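## 3 数据采集

### 3.1 为什么去别人家里

本文第2节提到的几个公开数据集，多半在布置好的台面上录制：纯色桌布，均匀灯光，物体之间保持着社交距离。在这样的数据上训练出的策略很有教养，到了有人住的房间就不知道手该往哪儿放。我们的早期模型便是如此。它在实验室里能把毛巾叠得四角对齐，换到第一作者家中，面对一条没洗过的毛巾，它悬停了很久，最后夹住了床单。

Viruvlow 的出发点因此相当朴素：整理卧室的示范，应当在卧室里录。我们最终从52户家庭收集了示范，每户由一名采集者手持双手夹爪完成若干整理任务，全程没有机器人到场。省下机器人的好处在以往工作中已讨论得很充分，我们只补充一条：手持夹爪可以装进背包坐地铁，机械臂不行，尤其在没有电梯的六楼。

招募过程比预想的微妙。招募启事最初写的是“请保持房间日常状态”，结果收到的试录视频里，房间干净得像在等中介拍照。有一户甚至为此换了新床品，包装折痕还在。后来我们把措辞改为“请勿提前打扫，打扫正是任务的一部分”，响应率随即上升，房间也诚实了许多。我们倾向于认为，这一句话对数据分布的影响超过了第4节中的任何一项增强手段，可惜它没法写进损失函数。

### 3.2 设备与编号

采集设备沿用 Wieczorek 夹爪的机械结构，由 Tralberg 代工。左右手各一只，手指的开合由采集者扣动扳机控制，开度与机身位姿同步记录。与原设计相比，我们改动很少，其中一处改动是在机身上贴标签。

标签的来历值得交代两句。试采阶段，我们靠采集者自己记住哪只是左手、哪只是右手。两只夹爪外形接近，放回箱子再拿出来时，左右对调的概率与抛硬币相当。对调之后录得的数据看上去一切正常，画面清晰，轨迹平滑，训练损失也照样下降，只是模型学会了用右手去做左手的事。我们花了一个多星期检查坐标变换、时间戳和学习率，最后由 Lakshmi Mathew 在回放中指出，视频里的人似乎一直在别扭地交叉双臂。此后每只夹爪都有编号和“左”或“右”字，开录前须扫码登记，登记不符则录制程序拒绝启动。采集者对此颇有怨言，我们则再也没有检查过那套坐标变换。

标定在每次上门后重做一遍。采集者把双手夹爪指向标定板，缓慢移动，直到程序满意为止。程序并不容易满意。窗户朝向、墙面纹理和地板反光都会影响定位，若卧室四壁雪白，视觉里程计便会像游客一样迷路。我们建议采集者把标定板放在纹理丰富的表面上，而在民用住宅中，纹理最丰富的表面通常是床单。花色越热闹，特征点越多。审美与定位精度在这一点上未必同向，采集手册对此不作评价。

### 3.3 任务设计

任务清单共分三类：归拢、折叠、转移。归拢指把散落的同类物品收到一处；折叠的对象限于织物；转移则是把指定物品从一处搬到另一处，途中不得碰倒其他东西。清单的初稿由我们在会议室里写成，包含“将枕头置于床头正中”这样的条目。上门第一天便发现，床头正中往往已经有东西，那东西又连着充电线，充电线的另一端在一个没人愿意挪动的柜子后面。

于是我们放弃了以终态坐标定义任务的做法，改用一句口头指令，例如“把毯子收好”，由采集者按自己的习惯完成。代价是同一指令对应着多种终态：有人叠成方块，有人卷成筒，还有人将其推到床脚并宣布完成。第三种做法在标注阶段引起过争论。一派认为它属于失败示范，另一派认为它是对真实家务最忠实的记录。我们最终保留了它，并单独打上标签，供下游使用者按各自的家庭观取舍。

每段示范从双手进入工作区开始，到采集者说“好了”结束。我们没有规定动作速度，只要求避免突然甩动。即便如此，不同人的节奏仍差异明显：有人动作之间毫无停顿，有人会拎着一件衣服思考良久。思考片段起初被我们当作冗余裁掉，后来发现裁掉之后动作前后不连贯，模型时常在应当犹豫的地方十分果断，后果可以想见。现行版本只裁掉首尾，中间的沉思一律保留。

图3为一户卧室的采集现场，取自手持夹爪上的相机。

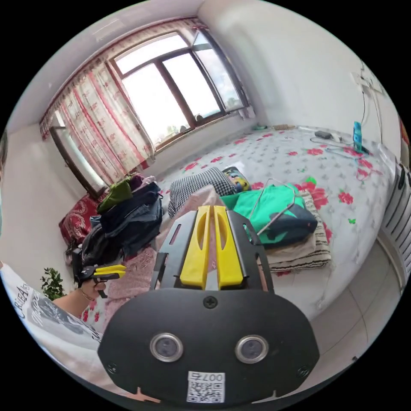
卧室数据的难点集中在织物与细长物的相互遮挡。桌面数据中，物体通常有明确的轮廓，背景也愿意配合地充当背景；在卧室里，背景常常就是待操作对象的近亲。以图3为例，床单上的红玫瑰和绿叶几乎铺满床面，检测器对花卉抱有强烈的热情，每一朵都想上前问候。花纹之上又有花纹：千鸟格靠垫、叠好的条纹毯子，外加窗边那幅带红色图案的白窗帘，分割模型在这里很难找到可以休息的区域。相比之下，粉色毯子反倒是最省心的一件，颜色单一，面积够大。真正令人头疼的是细的东西。包上放着一只铁丝衣架，几乎没有面积可言，深度估计多半会把它归入噪声；床的另一侧，青绿色手机附近有一团线缆，一根红线横在床单上，颜色与玫瑰相近，深谙隐蔽之道。我们曾用人工标注来检验这类细长物的召回，标注员之间的一致性本身就不高，因此第5节没有以此作为主要指标。

逆光是另一个反复出现的问题。卧室大多有窗，窗外大多有天，自动曝光在两者之间只能讨好一方。若迁就天空，床面便沉入暮色；若迁就床面，窗户便成为一块白板。我们采用固定曝光，以床面为准，放弃窗外风景。几位采集者问过能不能把窗帘拉上，答案是能，但请随机地拉。若人人都在录制前拉上窗帘，模型便会认定整理房间是一项需要避光的工作。

手指本身的颜色也经过讨论。黄色手指在多数室内背景中足够醒目，便于在画面中追踪开合状态。我们试用过灰色版本，外观稳重，与墙面、地砖和暖气片融为一体，跟踪器随即失业。黄色的缺点出现在黄色衣物前，这类片段可以由扳机读数补足，无须依赖视觉。

### 3.4 采集者也是变量

双手数据有一个不太光彩的特征：左手常常不做事。右利手的采集者在单件转移任务里，习惯让左侧夹爪停在身旁，姿态介于待命与出神之间。从模仿学习的角度看，这同样是示范，于是模型也学会了让左臂出神。我们的第一反应是要求采集者“多用左手”，结果得到一批左手，它们在空中作无意义的巡游，显得十分忙碌，却什么也没有碰到。模型把这种忙碌也学了去。

现行做法是在指令层面引入真正需要两只手的任务，如抖开毯子、撑开袋口、拎住衣领套衣架，对其余任务不作要求。左手闲着的时候，就让它闲着，我们只记录它闲着。在训练时，两臂动作分别加权，静止一侧的权重降低。第4.2节的消融实验显示，这一处理减少了左臂的空中巡游，对成功率的影响则没有我们写摘要时希望的那么大。

疲劳也会留下痕迹。夹爪不算重，但举着它整理一间屋子之后，手腕会提出意见。单次录制后半段的轨迹普遍更低，抓取点更靠近身体，放置动作逐渐演变为投掷。我们为此规定了休息间隔，并把任务顺序打乱，以免所有折叠示范都出自精力充沛的人，所有转移示范都出自只想回家的人。

另有一种变量来自旁观者。上门采集时，住户往往在场，并对采集者的叠衣方式持有见解。录音中多次出现“不是这么叠的”，随后画面里衣服被重新展开。我们起初打算剔除这些片段，Mathew 主张留下，理由是它们附带了罕见的纠错信息，而且措辞明确。纠错片段最终单独成集，音频不公开，仅保留由 Sonar 工具转写并脱敏后的文字。转写稿中部分评价被进一步缩减为“重新折叠”，原文语气不再可考。

### 3.5 筛选

原始素材的丢弃率高于我们的自尊所能承受的水平。筛选分两步，先自动，后人工。自动筛选剔除定位丢失、左右登记不符、手指读数长时间不变的片段。最后一条规则误伤过一批合格数据：采集者夹着一只袜子在屋里寻找另一只，寻找的时间较长。规则现已放宽，遇到手臂仍在移动的情形便不予剔除。

人工筛选由三名标注员独立完成，每人判断任务是否完成、过程是否可学。“可学”的定义写了几稿，越写越长，最终稿只剩一句：若你愿意让模型照做，则为可学。标注员在这一句上的分歧明显小于在长定义上的分歧。我们不打算从中引申出关于定义的一般性结论。

经过筛选，卧室部分保留了800段示范，其中300段为折叠，200段为转移，余下的归入归拢。归拢与折叠数量相同，这来自采样时的刻意平衡；若照自然比例，归拢会占去绝大部分，人们在卧室里做得最多的事，毕竟是把东西从一处堆到另一处。划分训练集与测试集时以住户为单位，同一间卧室不会跨集出现。我们在早期版本中按片段随机划分，得到了非常漂亮的测试结果，那份结果现在贴在实验室的冰箱上，供新成员瞻仰。

### 3.6 隐私与同意

卧室是私人空间，这句话在伦理申请表里写起来很容易，在回放素材时才有分量。所有住户在录制前签署同意书，录制后可以逐段查看并要求删除，无须说明原因。删除请求集中于一类内容，与我们预想的证件或照片无关：被要求删除最多的是衣服堆。住户对屏幕上的手机毫不介意，却不愿让同行评议人看到椅背上的积累。

对于公开版本，我们对人脸、证件和可辨识的信件作模糊处理。屏幕内容一律遮盖，即使它显示的只是锁屏时间。遮盖区域以掩码形式随数据发布，使用者可以据此在训练时忽略相应像素。模糊处理本身也带来一个小麻烦：早期模型把模糊块视为一种特殊的物体，并学会了绕开它走。对于一个收拾房间的系统来说，这份礼貌超出了规格要求，我们在后续训练中将掩码区域随机填充，使它不再过分客气。

### 3.7 局限

本数据集只覆盖愿意让陌生人进卧室的家庭，这显然构成一种选择偏差，其方向尚不清楚。愿意开门的人可能更整洁，也可能早已不在乎。住宅类型以城市公寓为主，缺少老人院、宿舍上铺以及任何需要爬梯子的睡眠设施。儿童房未纳入采集，伦理方面的原因已在申请材料中说明，工程方面的原因是地上的积木。

夹爪的构型也限制了示范的种类。两根手指能捏、能夹、能推，不能搓，也不能用指腹把边角捋平。采集者中有几位叠衣高手，空手时动作流畅，换上夹爪之后便沦为与我们相仿的水平。因此，本数据集中的折叠质量应理解为“经由两根手指所能达到的折叠质量”，与采集者本人的家教无关。应其中两位的要求，我们在此写明这一点。

此外，手持夹爪与安装在机械臂上的夹爪在可达范围上并不一致。人可以侧身、跪下，也可以把半个身子探过床去够靠墙的那只枕头，固定基座做不到。我们在训练前用目标机械臂的运动学模型过滤了不可达轨迹，靠墙一侧的示范损失尤为严重。模型部署之后，床的外侧通常收拾得不错，里侧保持原样。几位参与试用的住户看过结果，表示与家中现有的分工相差无几，第6节将给出更严格的比较。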